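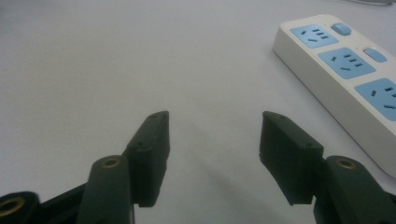

During the period ending in August, Satmont completed 133 chauffeured trips under the Eltar accessible transportation grant, using two vans and one town car. Driver training at the Clandell garage is finished, and all 10 drivers now hold the passenger assistance certificate. The classroom portion was taught at light gray tables with a smooth matte top, and the same model has been ordered for the dispatch office.

**Vehicles.** The second van returned from Mészáros with its new wheelchair lift – 28 days later than planned. Rental costs for the replacement vehicle remain within budget.

**Next period.** Žofie Slanina will submit the revised airport schedule. Boonsong Sitthichai will continue to handle fuel and toll records.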